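Coursework > Design for Small Homes > Project Reports > Lilham counter

Print this page | E-mail this page

Lilham counter – project report, group 2

Brief was a kitchen for a one-room flat, everything on a single run of tabletop. No wall cupboards. Budget was tight so mostly wood pieces and stuff we allready had. Working title Villa, which was a joke and then it stuck.

Method. Laid it all out on the brown top, moved things, wrote down what got in the way. Started in September. First plan (Tretska) had the plates stacked in a pile next to the oven – bad, bottom one is always the one you want. Second plan (Kornomell) has the plates standing up in a rack and mugs on a tree. Went with Kornomell.

Plates and mugs each get their own wooden holder.
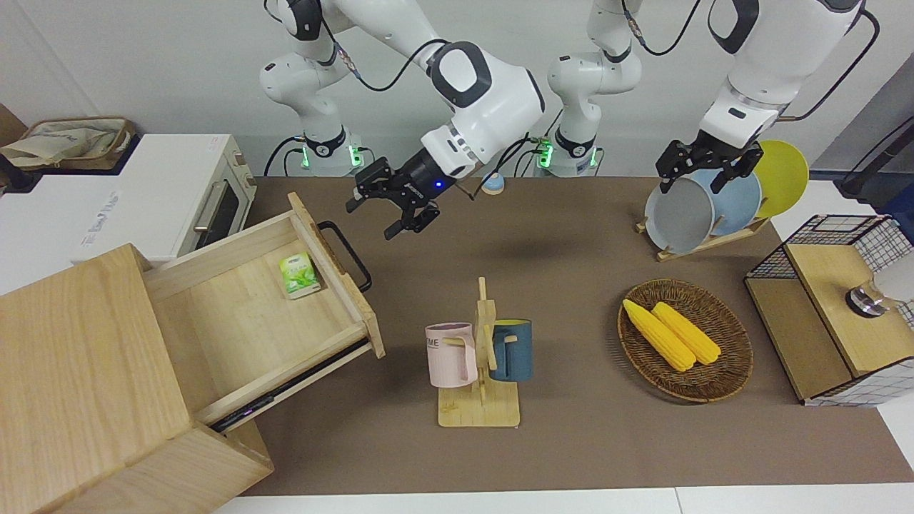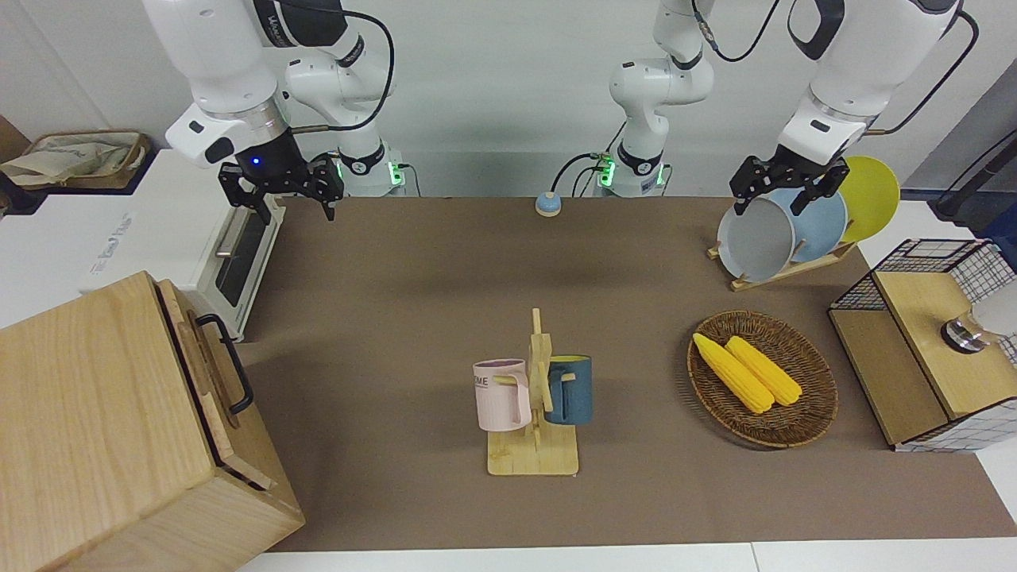
Rack from the other side, corn in the wicker tray:

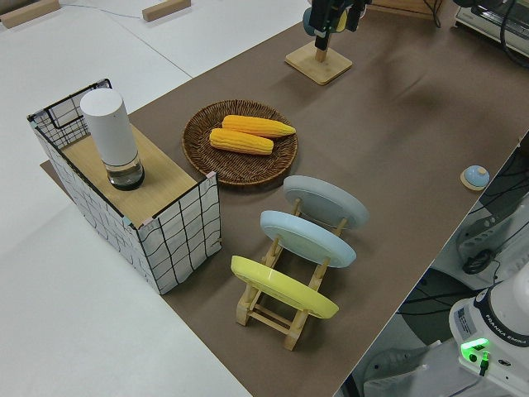 Tea drawer open, mug tree at the back:
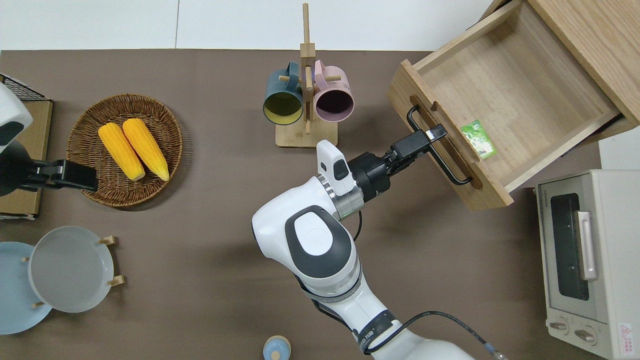
Findings, quick version. Drawer cabinet by the oven is good for tea and small packets but the drawer needs clear space in front or it hits whatever is parked there. Leave 30 cm. We tried 2 drawers in an earlier sketch, dropped it, too tall next to the oven.

Mug tree wants a wide base. Hang mugs on oposite sides or it leans. Rack is fine for three plates, not tested with bowls – should have been, ran out of time.

Tray on the counter works for corn, onions, anything that rolls. Not for bread.

Top of the oven is the weak part of the plan. Everybody wants to use it as a shelf. It gets hot. Needs a proper shelf above, or a rule, and rules don't last long in a shared flat.

Still to do
– bowls
– somewhere for a cutting board
– measure the oven door swing again, the number in our drawing is wrong
– fix the labels on sheet 2, Tretska and Kornomell are swapped

Sketches and the cost table are in the folder with the Lilham hand-in.

Print this page | E-mail this page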